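Keep the Shirt

Every November my club sends the email. New kit coming, pre-order now, "a bold new chapter." Same email as last year with the color of the socks changed. I play in a rec league, over-35s, Ullik Athletic, we are not good. And yet I own five of their shirts and I've paid full price for every one.

I'm done. No more new shirts. Here's my case, quick, because I have to be at work by 8.

Start with the money. The league deal with Kollance puts a replica jersey at $43 before the name and number. For a shirt. Polyester. My mother paid less than that for my whole uniform, cleats included — and yes, I know, inflation, don't write in. Multiply by a family. Yamila Tapia, who plays left back for us and has two boys in the youth side, told me she budgets for shirts the way other people budget for the dentist. She wasn't joking.

Then the sheer pile of the stuff. A 24-person squad, home and away, changed every season. Where do the old ones go? Drawers. Garages. The bottom of a gym bag. We did a clear-out at the clubhouse and filled a closet with shirts that had been worn maybe ten times each. Perfectly good shirts. Wrong sponsor on the front, that was the crime.

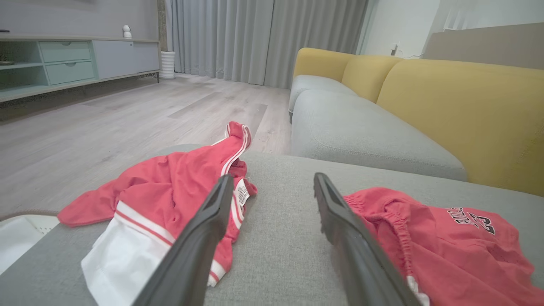 Red with white stripes, still plenty of life in it.

People say donate them. Fine, do. But I called around and the thrift store on Gündoğdu Street doesn't want 200 identical tops with a tire shop on the chest, and I can't blame them. The Retex bin behind the supermarket takes anything but I couldn't get a straight answer about what happens next. Shredded, probly. Maybe shipped. The man on the phone said "it depends" and then I was on hold.

The argument for new kits is always that the club needs the cash. Ok. Then ask for the cash! Put up dues by a few bucks, run a raffle, I'll buy tickets. Don't make me buy a shirt to give you a donation. Our cut on each one is tiny anyway, most of it goes to the supplier.

Orhun Taşdemir, our keeper, has worn the same jersey for nine seasons. Elbows patched. Number half gone. He's the only one of us anybody recognizes from the parking lot. Kids shout his name. Try getting that from a pre-order.

So a simple rule, three years minimum per design. Sponsor changes, sew a patch over the old one. New players get a hand me down, washed, and if it's a bit big thats soccer. I'll bring it up at the next meeting and probably lose the vote, people like a new thing in a plastic bag. I like it too. I just don't need it every November.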